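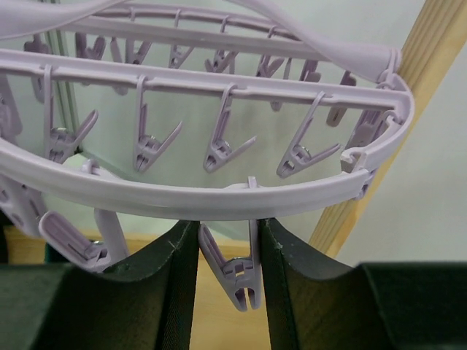

The Case for the Clip Hanger
Orysia Skoryk
21 Nov 2021

Small laundry gets less attention than it deserves. Sheets and shirts have established procedures: a line, a hanger, a machine cycle with a name on the dial. Socks, gloves, washcloths, baby hats and the other items that weigh next to nothing are draped over whatever is left. In most apartments I have visited, that means radiators, door handles and the backs of chairs.

My position is that a household without a tumble dryer should own one clip hanger before it owns a second floor rack, and that the clip hanger should be the first thing filled when the wash comes out. I have held this view since moving to Lurnport, where the bathroom in my building has no window and the extractor fan is wired to the light.

The argument is mostly geometry. A sock draped over a rod is folded double, and the two inner faces lie against each other and against the rod. Air reaches the outside only. The same sock held by the cuff hangs open as a tube, or close to one, and both sides of the fabric are exposed. The contact area drops from a strip across the middle to the two small patches inside the jaws of the pin. In floor area the clip hanger costs nothing at all, and it can be lifted down with the full load still attached and carried to another room.

Bhupendra Kanaujia, who lives two floors below me and owns three floor racks, objects that clips leave marks. They do. A spring pin presses a ridge into knitwear, and a ridge in the toe of a sock is uncomfortable for the first hour. The remedy is to clip at the cuff or hem, inside the seam allowance where there is one. Anything too delicate for that should be dried flat on a towel, and a rod would not have been good for it either.

He also objects to the time it takes. I measured this in August with a full mixed load. Clipping the small items took 293 seconds. Draping them took less, but several had slid to the floor by the next morning and one was still damp at the heel. I did not record the time needed to find its partner behind the radiator.

Seasonal and novelty items make the point better than socks do.

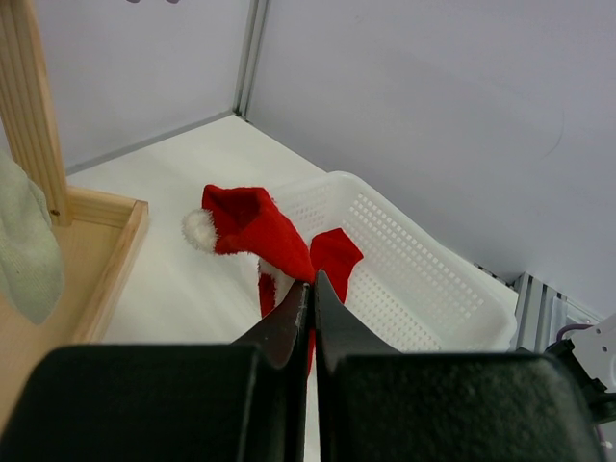

They are washed once a year if at all, they are often made of felt or a pile fabric, and the care label tends to be missing or unreadable. They also combine materials that behave differently when wet. Felt holds its shape badly under load. Long pile mats if it dries while compressed. A pompom is a dense ball on the end of a narrow piece of cloth, and if the hat is hung from its brim the pompom sits at the lowest point and collects the water from everything above it. I clip such hats by the brim anyway, squeeze the pompom in a dry cloth after the first hour, and squeeze it again before bed. Hung by the tip, the hat stretches. Laid over a rod, it dries with a crease that is visible across a room.

The basket is part of the system and is generally chosen badly. For damp laundry I want perforated sides, a rounded rim and a rectangular plan. Perforation matters because small items wait in the basket while the large ones are dealt with, and a solid tub holds the moist air in. The rounded rim matters because knits catch on molding flash. The rectangular plan is a matter of sorting: two corners for pairs, the middle for singles. A round basket has no corners and the load turns into one tangle. My own is an Edlow, 50 cm on the long side, and it has outlasted the cabinet it is stored in.

As for the hanger, the purchasing advice is short. Look at the pins first and the body second. Metal springs outlast molded plastic ones in my experience, provided they are kept from standing wet. Ribbed grips are worth having, as the user's hands are usually damp. Each pin should swing on its own hook. A pin fixed rigidly to the bar is quickly twisted off by a heavy sock, and the broken stub then snags whatever is hung next to it. The Cirell I bought first had rigid pins and was scrap within a year. The replacement, an Upadhyay, has pins that can be unhooked singly, and the maker sells spares in bags of 100, a quantity I expect to pass on in my will.

Loading order has more effect than brand. Heaviest items go to opposite ends, then the next pair to the opposite sides, then the light ones fill the center. A hanger loaded from one end tips, and everything on it drifts into a single wet bundle at the low side. Leave a gap of at least 2 cm between neighbors. If there are more items than pins, leave the surplus in the basket and hang it in the second round. Doubling up on a pin defeats the purpose.

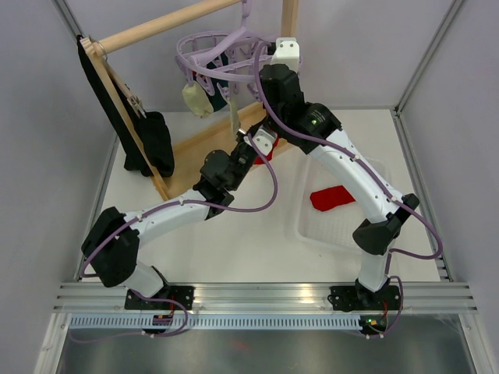
I do not want to abolish the floor rack. Towels and trousers are too heavy for clips, and a wide rod supports them better than any pin can. Given the choice I buy wood. A round wooden dowel across the top, with flat wooden side frames set at a slant, is an old arrangement and I have seen no improvement on it. The round section gives a softer fold than a square bar would, and the slant widens the footprint so that a wet towel on one side does not pull the rack over. Bare wood should be wiped after use and sanded when the grain lifts. Liên Đoàn, who repairs furniture, advises against varnish on the dowels: it cracks where the towels rub, and water gets in underneath.

The two devices work best side by side, with the clip hanger upwind if there is any moving air to speak of. Light items release their moisture early and can be taken down while the towels are still heavy. Reversed, the socks sit in the damp air coming off the towels and finish with them.

Seema Bansal has written to me that all of this is an elaborate way of avoiding the purchase of a dryer. The purchase has been priced. The machine would occupy the only space in the apartment where the ironing board fits, and the ironing board stays.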